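# The Ramp at Dastville
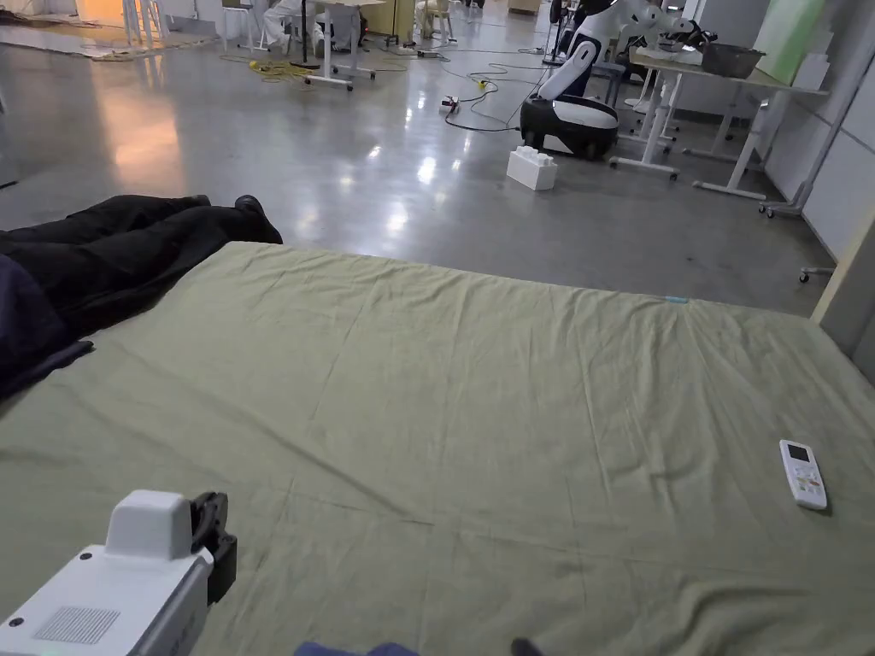

*The remote, on the green sheet.*

The boy was nine and had never gone down the ramp by himself. It was 19 metres long, from the back of the clinic at Dastville to the car park, and his mother had pushed him up it every week since February.

The new chair was a Lokik. It had come on loan from Begay, 300 miles in the back of a van, with two batteries and a page of instructions he had already read 3 times.

"Slow," his mother said.

"I know."

He put his thumb on the stick. The chair jerked, stopped, then rolled. His sister walked beside him until the bend, where the rail took up too much room and she had to drop back.

He did the bend alone. One wheel touched the kerb and came off it again. At the bottom he turned the chair round and looked up at them.

His mother had her hand over her mouth. His sister was holding his crutches and eating his crisps.

"Those are mine," he said.

"Come and get them, then."

He pushed the stick forward and started up.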